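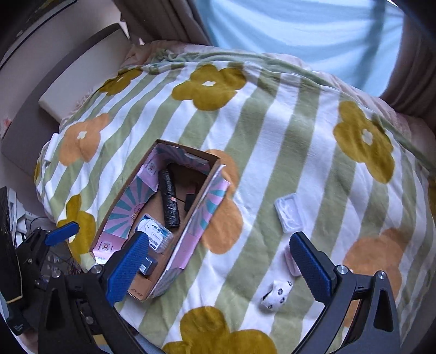
*Striped plush blanket with large flowers, sage green and white.*

The Jollell plush blanket is a mid-weight bed cover for year-round use. It can go over a duvet in winter or be used by itself once the nights warm up in May. The print has wide diagonal stripes with big, simple flowers in olive-mustard and peach-orange.

**Details**

- Item number: 825
- Size: 200 x 230 cm, fits a double bed with some overhang
- Fabric: polyester plush, both sides
- Edges: folded and double stitched
- Also sold in plain gray under the name Kim

The pile is short, so it doesn't mat as fast as the longer Clika throws. New blankets shed a little – one wash before use takes care of most of it.

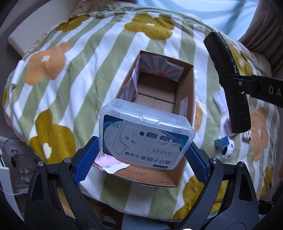 ## Care

Machine wash cold on a gentle cycle, separate from towels. Tumble dry low or hang over a rail. Do not iron. Fabric softener flattens the pile and should be left out.

## Ordering and returns

The price is $54, shipping included for addresses in the lower 48 states. Orders leave the Trollar warehouse within two working days. Unwashed blankets can be returned within 30 days.

For hotel and guesthouse orders, write to Essam Bensaid in trade sales with the quantity and delivery address. Trade orders ship on pallets and take up to two weeks.

Page updated Monday, January 29, 2018.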